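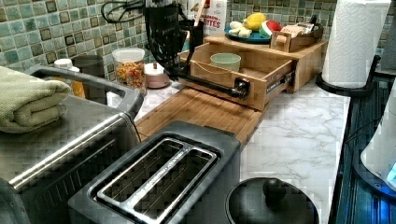 Drawer task: teleop or hand-guiding?
Forum: Demonstration and teaching

npoojary
10th April
Task is opening a small countertop drawer by its knob, bowl inside. I have 30 demos by leader arm and 30 by hand-guiding the same arm. The policy trained on the hand-guided set opens the drawer more often, but it twists the knob on the way out. Anyone else had this?

kgosselin
Yes. When you push the arm yourself you feel the slide and correct for it without noticing. None of that is in the joint positions. Log motor current too, or drop the hand-guided set.

npoojary
Current is logged, not used in training yet.

drostorero
Disagree with dropping it. Hand-guided paths are smoother. My teleop sets are full of pauses where the operator is judging depth, and the policy learns the pauses. Trim those first, then compare.

kgosselin
Trim too hard and you cut the moment the grip closes. I did that in January and lost 6 good demos.

evanthia_m
Are your hands in the camera view in the hand-guided set? If so the policy may be using them as a cue.

npoojary
They are, in the side view — wrist view is clean. Hadn't considered that.

evanthia_m
Replay the recorded joint paths with nobody near the arm and record the video again. Keep only the replays where the drawer opens.

drostorero
Seconded. Put the drawer back to the same mark each time or the replay will miss the knob.

npoojary
Will replay all 30 and post the count.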